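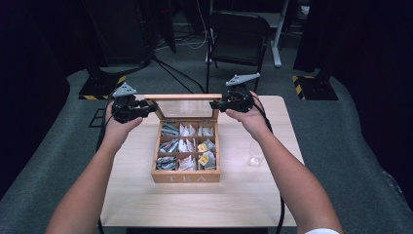 Tea box on the table, lid up.

Tuesday, 8 p.m.

Called the woman at the Calura desk by my sister's name this morning and didn't hear it until she looked up. Second time this month. I wrote it in the notebook with the others, more than 20 now.

Read another chapter of the memory book, the 1967 printing from the library in Lullthorpe. The author says we swap names within a group: family for family, pets for pets. Mine don't fit that well. The clerk isn't family. She does have the same way of tapping a pen.

Also said "Plirnside" when I meant Lullthorpe, 2 times on the phone. I lived in Plirnside for eight years, so that one I understand.

Slept badly, which probably matters. Will start putting the hours of sleep next to each slip. Library book is due back Friday.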